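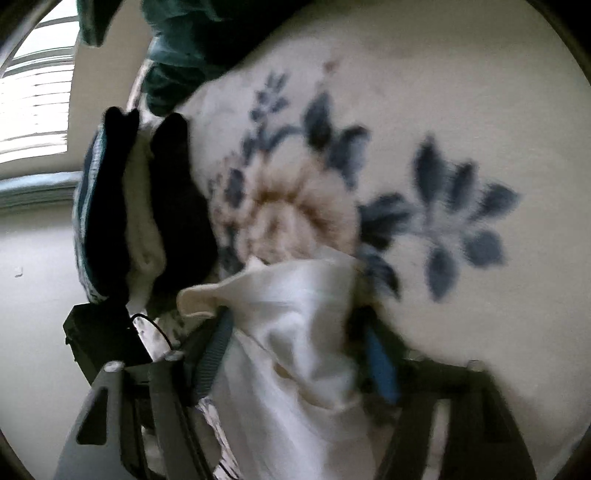
Section 4. Gripping thin and slippery fabric

Read this section before you try satin, lining cloth or anything else that slides. The Celleditz hand tool ships with a grip setting called Fabric Auto. The Gerico sales sheet says Fabric Auto handles "all household textiles." We have not found that to be so, and these steps assume you will set the grip yourself.

Before you start

Charge the handle fully. Grip strength drops as the battery runs down, and the display does not warn you until 30 percent.

Check the ribbed pads on both fingers. If the ribs are packed with lint, brush them out dry. Do not use the cleaning spray sold with the kit. It left a film on both sets of pads we tried it on, and Ondham, who distribute the kit, have yet to tell us what is in it.

Setting the grip

1. Turn the handle on and wait for the fingers to open all the way. Keep your free hand clear.

2. Hold the menu button until FABRIC shows, then press down once to leave Auto and enter Manual.

3. Set the force to 2. The scale goes much higher, but on satin the higher settings mostly add creases.

4. Bring the fingers in from below with the cloth hanging between them. Aim for a spot a little way in from a corner or hem.

5. Squeeze the trigger slowly and let the cloth gather between the pads. A flat, single layer is the hardest thing to hold. A gathered fold gives the pads more to press on.

6. Lift a short way and stop. If the cloth creeps, lower it, open the fingers and take a deeper fold. Raise the force only after a second try fails.

7. Move the cloth to where you want it, rest its lower edge on the surface, and release.

CAUTION: Do not pull sideways against a closed grip. The pads can drag threads on fine weaves, and the warranty excludes damage to the item being held.

NOTE: The display may read HOLD OK with nothing between the fingers. Go by what you see.

About the success figures

The box quotes a near-perfect hold rate and doesn't name the fabrics. Dennis Chege and Kanini Mabula ran 117 lifts on satin for this guide, using the steps above. The cloth slipped in 39 of them. Fabric Auto was worse, and they gave up on it by Friday lunch. Heavier cloth such as velvet or fleece gave much less trouble, so if that is most of what you handle, the factory setting may be good enough.

The firmware update promised for July is supposed to improve slip detection. Until it has been tested, leave the setting on Manual.

If the fingers do not open fully at step 1, go to Section 7, Resetting the handle.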